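Sekivano frame-time logs
README and data card
Maintained by Nicanor Mendoza

What's in the folder

73 recorded play sessions of Tapia, the Bristberg city builder, logged on home computers before and after the July patch. Each session is one CSV file with one row per drawn frame, plus a short text file listing the hardware, the driver version, the game settings and whatever the person who recorded it felt like telling me.

I put the set together after Bristberg's patch notes said the update made the game "smoother across the board." I have read that sentence in the notes for every Tapia update I can remember. It came without a number, and when people on the forum asked for one they were pointed back to the notes. So the set exists to check a claim. It was made by someone who doubted the claim to begin with, and you should keep that in mind when you read anything I say about it.

Folder layout

runs/before/ holds sessions on the last build before the patch
runs/after/ holds sessions on the patched build
saves/ holds the three save files everyone was asked to load
notes/ holds the text file for each session
scripts/ holds the summary script and the one that throws out broken logs
rejected/ holds logs that failed the checks, kept so you can argue with me

File names are session ID, save name, build. An underscore separates the parts. A handful of early files use a hyphen and I haven't renamed them, as two people already have scripts that expect the hyphen.

Columns

frame: counter starting at zero
t_ms: time since the log started, in milliseconds
ft_ms: time taken by that frame, in milliseconds
sim_ms: time the game says it spent on simulation
paused: 0 or 1
cam_moving: 0 or 1, filled in by Skusteo from mouse and key input

Treat sim_ms with suspicion. It comes from the game's own debug overlay, which Skusteo reads off and writes down. On the old build it goes blank while an autosave is running. On the new build it doesn't go blank, it repeats the last value. If you average the column without dealing with that, the patched build looks better than it is, and I have now seen that mistake posted twice as proof that the patch worked.

ft_ms is measured from outside the game and I trust it more. "More" is as far as I'll go.

How sessions were recorded

Everybody got the same instructions. Load the save, wait for the first in-game morning, start Skusteo, then follow the camera route in saves/route.txt and let the city run. Fast speed, no building, no pausing. Frame cap off if the player's screen and nerves could take it, otherwise a cap of 60 noted in the text file.

People did not all follow the instructions. Some paused. Some clearly got bored and fixed a road. One session has the cap set to 30 with no mention of it in the notes, and it is easy to spot: the line is as flat as a table. I left it in with the flag capped_unlisted so that nobody can say I dropped a steady run to make a point.

The saves are small_harbor, mid_valley and old_sprawl. The last is the one that matters. It is a late city with rail, ferries and a lot of commuters, and it is where people have been complaining since the game came out. A smoothness claim tested on small_harbor tells you that an empty town runs well, and we knew that.

What got thrown out

A log goes to rejected/ if any of these is true:

It is shorter than 100 seconds.
The build number in the header doesn't match the folder it was sent in for.
The clock runs backward at any point (it happens on one older Skusteo release).
The save was edited before recording, as far as the checksum can tell.

The script applies the same rules to both builds. I ran it on the whole pile before looking at any averages. You only have my word for that, so the unsorted pile is available if you ask.

What I think it shows

Less than either side of the forum wants. On small_harbor the two builds can't be told apart. On mid_valley the patched build has fewer long frames when the camera is moving, and the gain holds up across most of the machines. I was ready to find nothing there and I was wrong.

On old_sprawl I can't find an improvement I would put my name to. The average frame is a bit quicker, but the worst frames are as bad as they were, and the worst frames are what people mean when they say the game stutters. An average hides a hitch very nicely. If you have to quote one thing from the set, please quote the slow end of ft_ms on old_sprawl, by machine, and leave the average alone.

Two sessions on the patched build show a freeze at midnight, game time, that I don't see in any earlier log. Same graphics driver on both. It could be the driver, or the patch, or the two of them together. I don't have enough to say and I wish people would stop saying it for me.

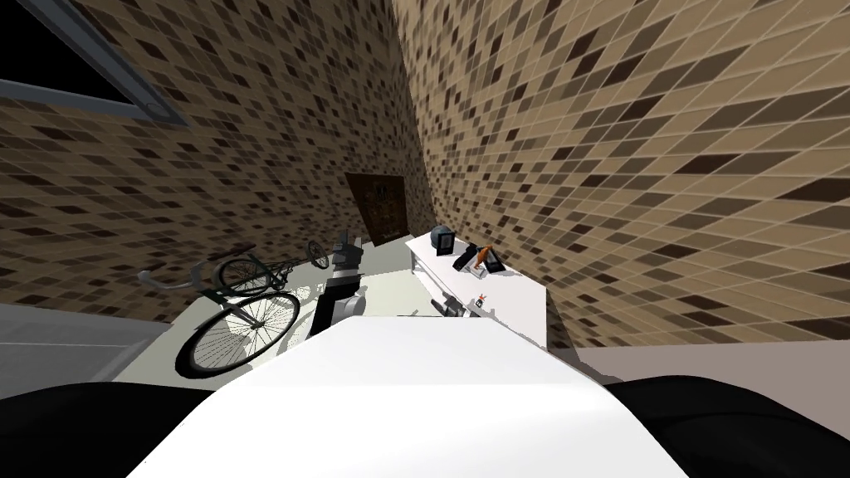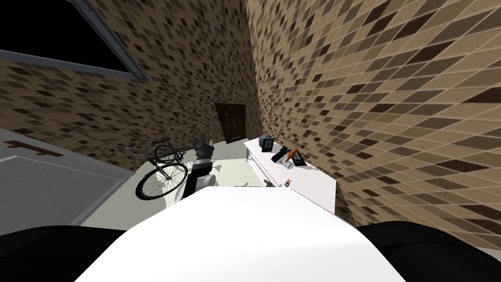

Eliseo Zavala read a draft of the card and wrote back that I was being too hard on the patch. His point, shortened with his permission: most players never build anything the size of old_sprawl, so a fix that helps mid_valley helps most of the people who bought the game, and a data set that calls the biggest save "the one that matters" has made up its mind before the first row. He also said that players with slow machines tend to stop playing late cities altogether, so the people who sent in old_sprawl runs are the ones with hardware good enough to bear it. If so, the set makes the stutter look milder than it is, which cuts against his first point, and he said he knew that and was sending both anyway.

I've left my wording as it was and put his next to it. He is right that I have no figures on how large a typical player's city gets. Bristberg presumably does.

Known problems

The players chose themselves. I asked on the forum, in a thread with an annoyed title, and annoyed people answered. Nothing in the set tells you what share of players have trouble.

Before and after are not matched for everyone. Some people sent only one of the two, usually because the game had already updated itself before they saw the thread. The file pairs.csv lists the sessions where the same person used the same machine and settings for both builds. If you want to compare builds, start with that file. Comparing the two folders as a whole is asking for trouble.

Background programs were not controlled. I asked people to close the browser. I believe about as many closed it as you would expect.

Driver updates came out during collection. The version is in every text file, typed by hand, and there are typos.

The route was written for a mouse. Two players used a controller, and cam_moving is wrong for them all the way through. Their session IDs are at the top of scripts/skip_cam.txt.

Laptops warm up. The early part of a laptop log may not look like the rest of it, and I have no temperature readings to go with any of them.

Please don't use it for

Ranking graphics cards. There are too few of each and they sit in very different machines.

Reviewing Tapia. Whether it's a good game is a separate matter. I've played far too much of it to be asked.

Claims about later builds. Anything newer than the July patch is out of scope until someone records it.

Running the summary script

From the top folder, run scripts/summary.py with the name of a save. It prints one line per session and writes the same thing to out.csv. Add --paired to use only the sessions in pairs.csv. Paused rows are dropped by default, and --keep-paused puts them back. There is no option to leave out a session by ID, and I'd like it to stay that way.

The script doesn't draw charts. Every chart I made of this looked more certain than the data.

Privacy

Names, account IDs and file paths were removed from the headers before the logs went up. The text files were read through by me, one at a time, and I took out an email address and a rant about an internet provider. If you find something that points to you, write to me and I'll pull the session the same day and note the change below.

Sending in more

Paired sessions on old_sprawl are the most useful, slow machines above all. Use the current Skusteo release, since the older one has the clock fault. Don't clean up the log before you send it. If your run makes the patch look good, I want it as much as the others, and it goes through the same checks.

License

The logs and notes are free to use and share with credit. The save files belong to the players who built the cities, and they agreed to have them passed along with the set and nowhere else. Tapia itself is Bristberg's and no part of it is included.

Changes

Third upload: pairs.csv added, hyphen note added, Zavala's comments added.
Second upload: repeated sim_ms values described after a reader spotted them.
First upload: logs, saves, script.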